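Unit 6: Reading a Sales Forecast Without Believing It

Handout for the second half of the course. Read before the Rillano exercise.

Most forecasts are a list of hopes with percentages attached. A rep picks a stage in the CRM, the software assigns 60 percent, and by the time the number reaches a director it looks like math. Ask where the 60 came from. Usually it shipped with the software and was never changed.

Terms you need

Pipeline: every open deal, including the dead ones.
Commit: deals the rep says will close this quarter.
Coverage: pipeline divided by quota. Three times quota is often quoted as healthy. I have yet to see a good argument for three.
Slippage: deals that move to the next quarter, sometimes for years.

The Rillano case

Rillano sells scheduling software to clinics. It entered November with 370 open deals. Of those, 283 had a close date inside the quarter, and 169 had no recorded contact with the buyer in the past month. The sales team called this strong coverage. Before class, write down what you would call it.

Then look at the Hunden account, the largest in the file. The notes say "very positive call" four times. They do not say who signs, what the budget is, or what Hunden does if it buys nothing. Enthusiasm on a call costs the buyer nothing, so give it the weight it deserves.

Tests for a commit deal

Has the buyer done any work – sent data, booked legal, brought in a second department?
Is there a date that matters to the buyer, or only to us?
Has the close date moved more than once?
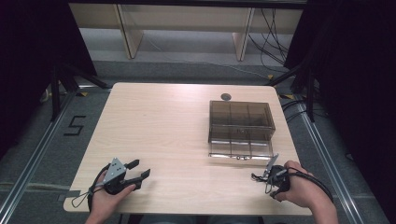 A deal that fails two of these comes out of the commit column. Reps will object that they know the account. Some do. Check their last four quarters before you take their word for it.

The Avram file is harder. The buyer did the work, the date was real, and the deal still died – procurement froze all new vendors for 20 weeks. I don't think any scoring method would have caught it, and I'd be wary of a vendor who says theirs would.

For next time: rebuild Rillano's commit number using only the contact log. Bring one page, with every deal you removed listed by account.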